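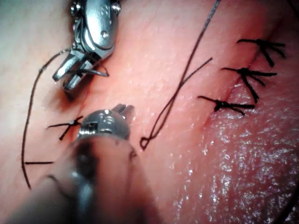
Going to the city for an operation, what do I do about everything else?

Community Help > Health and Home > Living a long way out

saltbush_kettle
Joined in July

Hello all, I hope this is the right spot for this. I'm 58, I live by myself just outside Lallow, and I've finally been given a date for an abdominal operation at the hospital in Drorkell. That's 715 kilometres each way, so it isn't a matter of popping in and being home for tea. The surgeon has been lovely and has gone through the medical side with me twice, and I'm happy with all of that. What's keeping me up at night is everything else!

I have an elderly kelpie, nine chooks, a vegie patch that will fry if it isn't watered, and a wood heater that I can't see myself lugging logs for when I get back. My sister is driving me down and can stay for the first few days, but then she has to go back to work. I've been told I'll need to stay near the hospital for a bit after they let me out of the ward, and I don't have a clue where people stay, or what it costs, or whether you get any of it back. What did you organise beforehand, and what did you wish you'd organised? Silly little things welcome. I'm a list person.

Tags: travel for treatment, accommodation, pets, recovering at home

3 replies

magpie_on_the_tank

Oh love, I did nearly the same trip a couple of winters back, and I remember lying there fretting over the tomatoes of all things. You'll be right. I'll try to go through it in order, but I do ramble, so make yourself a cuppa.

Ring the hospital switchboard and ask for the social worker or the patient travel office. Do it this week, even if it feels too early. Most states have some sort of travel help for country patients, and the form usually has to be signed by your own doctor and then again at the hospital end. I left mine in the glovebox and had to post it back down for a signature, and it took forever. Keep your fuel receipts in an envelope. Ask what your sister can claim as your escort as well.

For somewhere to stay, I was at the Iltalum, which is a plain brick motel a short walk from the main entrance. Nothing fancy, but the rooms were on the ground floor and there was a kettle and a little fridge, and they let me change my dates without any fuss when the doctors wanted me another couple of nights. Ask for a walk-in shower. Climbing over the side of a bath with a sore tummy is no fun at all. 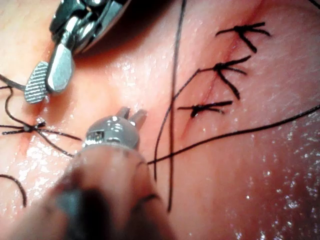 Pack a small firm pillow for the drive home. You hold it against your belly under the seatbelt, and you'll be glad of it every time you hit a cattle grid. Check with your surgeon or nurse how long you should sit for at a stretch, too. We broke the trip over two days and I got out and had a slow wander at every roadhouse.

As for home, cook now. I put 14 dinners in the freezer, mostly soups and a shepherd's pie cut into squares, and I wrote on the lids in big texta. Then move things up to bench height: the dog biscuits, the saucepan you use most, the toilet paper, the chook feed into a small bucket with a scoop. Get somebody to stack kindling and the smaller logs right beside the heater before you leave. If you can borrow an electric heater, do that instead, and leave the wood alone until you've been told you can lift.

Poor old kelpie will be happier staying in his own yard if someone can come and sleep over. Mine went to kennels and sulked at me for a fortnight.

rustygate58

Tap timer from the hardware. Mulch. Sorted.

Chooks only need someone every second day if you've got a big waterer and a fox-proof run, but run it for a week before you go and see that it works.

threecornerjack

Agree with most of the above, though I'd go daily on the chooks if it's hot. Offer the eggs as payment, works a treat out our way.

One more for your list. Put your bills on automatic payment or pay them ahead, and have the mail held at the post office. I came home to a cut-off notice for the phone, which was the last thing I felt like dealing with.

And if your sister likes a curry, there's a place called the Mughal up the road from the Iltalum that does takeaway until late. My husband practically lived on their dhal while I was on hospital custard. I had my turn on the last night, very mild, and I've never enjoyed a meal so much (do ask the ward what you're allowed first, they may want you on soft food for a while).

saltbush_kettle

You are all gems, thank you. I've rung the travel office and the form is coming in the post. My neighbour's daughter is going to sleep over with the dog, and she's already asked if she can name the chooks. Off to find the texta.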